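Potine Laundry Room, Hestbridge: Folding Gallery

Last updated: April

The folding table went in along the back wall of the laundry room at Potine, our building in Hestbridge. It has a plain white top and gets wiped down at 11 each morning. Residents have asked how we fold sportswear for the shared shelf, so this page covers the basics.

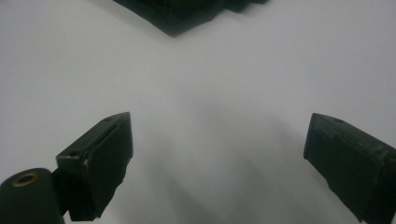
Start with a clear surface. Crumbs and lint show up fast on white, but they also show up fast on black clothes, so wipe first. Lay each piece down flat and smooth it from the middle out. Bags for the shelf are in the Roy cabinet, and the key code is 2211.

Shorts take less room than shirts but slide around more. Double one leg over the other, keep the waistband at one end and tuck in any cord. Black with a bright print, like the pair with PEAK on it in cyan outline, can go print side up so people can find their size and style without digging.
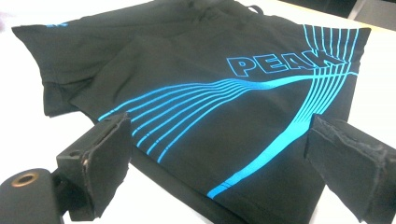

Zarnoslow wrote in to say that printed shorts hold up better when they are washed inside out, and that a stack of more than five falls over on the narrow shelf.

We now keep the stacks to four.

Contact: laundry desk, extension 857 | Copyright Potine, Hestbridge | Back to top

This site uses cookies to remember your settings. Accept | Decline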